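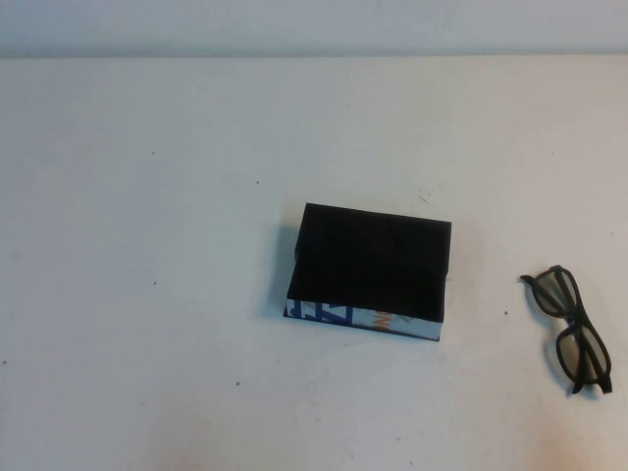 Filtdale Treaty Annotator, Desk Edition

Search products Enter keyword or part number

June, by Obed Acheampong

The Filtdale Treaty Annotator is a reference set for legal staff who work with cross-border agreements and the domestic statutes that put them into effect. It consists of a bound index and a licensed text database. The current release covers 2,876 instruments, of which 2,555 are in force. The remainder are terminated, superseded or signed but not yet ratified, and are marked as such in the index.

Scope

Coverage includes bilateral trade agreements, mutual recognition of judgments, service of documents abroad, extradition, and social security coordination. Tax treaties are sold separately as the Timel Supplement. Investment arbitration awards are not included in either product.

Each entry gives the title, parties, date of signature, date of entry into force, reservations and declarations, and the implementing law in each covered jurisdiction. Transitional provisions have their own field. Where an agreement ends but continues to apply to pending cases, the entry states the cutoff event (filing, service or judgment) and cites the article that sets it.

Comparison of drafts

Subscribers can load two versions of a negotiating text and compare them by article. The comparison tool, Tai, matches renumbered articles by content and lists unmatched articles at the end of the report. Changes to punctuation are reported by default and can be turned off. Tai does not compare scanned documents. Text must be supplied in a searchable format.

Annexes and protocols are compared only against annexes and protocols. A provision moved from an annex into the main text will show as one deletion and one addition.

Updates

The database is updated every 90 days. Interim notices are sent by email when a listed agreement is denounced or suspended. The bound index is reissued once a year and is not corrected between printings. If the index and the database differ, use the database.

Licensing

The standard license covers 4 named users at one office. Names can be reassigned by the account administrator at any time. Extracts may be attached to court filings and client advice without further permission. Bulk export requires the extended license.

Orders are handled by Hitow, the distributor for all Filtdale titles. Returns of the bound index are accepted if the access code has not been redeemed. Database subscriptions renew annually unless canceled in writing before the renewal date.

Page last updated: June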